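Section 7. Setting Up the Room Ventilation Unit

The Natow 1510 is intended for workrooms and classrooms. Read this section in full before switching on the power.

7.1 Before You Begin

1. Confirm that the unit has been fixed in place by an approved installer.
2. Turn the wall switch to OFF.
3. Remove the shipping film from the intake grille. Film left in place will cause the fan to overheat.

CAUTION: Do not stand on chairs or desks to reach the grille. Use a stepladder rated for indoor work.

7.2 Choosing a Fan Setting

Ceiling height and the number of people in the room both affect the setting. Rooms with open beams may need a higher setting than rooms with a flat ceiling.

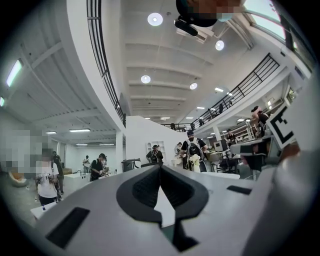
Figure 3. White ceiling with parallel beams.

1. Turn the wall switch to ON and wait for the green light.
2. Press MODE until the display shows the setting you need – LOW for small offices, MID for classrooms, HIGH for workshops.
3. Hold SET for 2 seconds. The unit beeps once and stores the setting.

NOTE: If the display returns to LOW after a power failure, repeat steps 2 and 3.

7.3 Filter Care

Replace the filter every January, or sooner if the amber light stays on. Only Brarholm filters may be used. Other filters may fit the tray but will void the warranty.

Record each filter change on the card inside the cover. Questions about this section should be sent to Abílio Falcão, Technical Publications, Esell.

Revised 18 May 2021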